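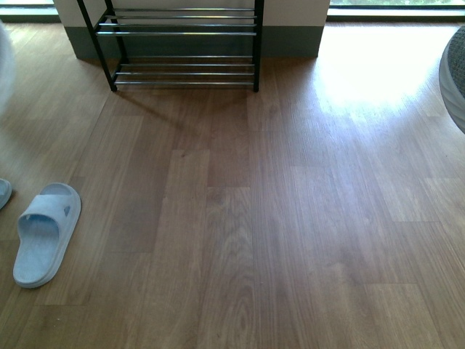 I had been meaning to get over to the Mekeck open day for two years running, and this February I finally managed it, with a flask of tea and a notebook I had bought specially (and then wrote most of this on the back of the programme instead). The bus drops you at Rukgate and it's a pleasant enough walk from there, though the last stretch is all uphill and I arrived rather pink in the face.

They work out of a proper house these days, which I thought was a lovely idea. There were 33 of us on the list, split into small groups so that everyone got a decent look, and ours was taken round by Katherine Cuadros, who was patient with all our questions and had clearly answered most of them before. She runs the tidying work, which covers the little household jobs we all do without thinking – putting cups back, folding a towel, getting shoes off the floor and onto the rack by the windows. Slide sandals were one of the things they use, and I did feel rather seen, given the state of my own hallway.

Shoes are harder than they look, she told us. A sandal has an open heel and a stiff sole, a trainer is soft in one place and firm in another, and laces will go wherever they please. Then there is the rack itself, with thin shiny rods instead of a flat shelf, and sunshine coming in beside it. Shiny metal and strong daylight are a nuisance for cameras, so the team try the same job at different times of day. Katherine said the morning runs in her notebook never quite match the afternoon ones. They had 42 shoe runs planned for the month and were seven short when we visited.

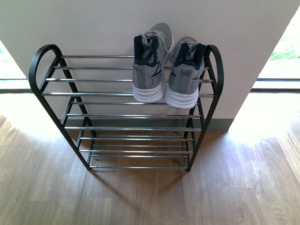

Does it matter which way round the shoes go?

For most of the runs, any placement counts so long as both shoes end up on the rack and stay there. Matching pairs neatly is scored separately.

After that we had soup and very good bread in the kitchen, and I got talking to a couple who had come all the way from Macedo and were going on to the Cukora fair afterwards. They had seen a lot more of these demonstrations than I have and said they liked the slow pace of this one, with time to stand and watch and ask things twice. I would agree with that. Do book early if you fancy going next year, and wear something warm for the walk back to the bus, as the wind comes straight down that hill.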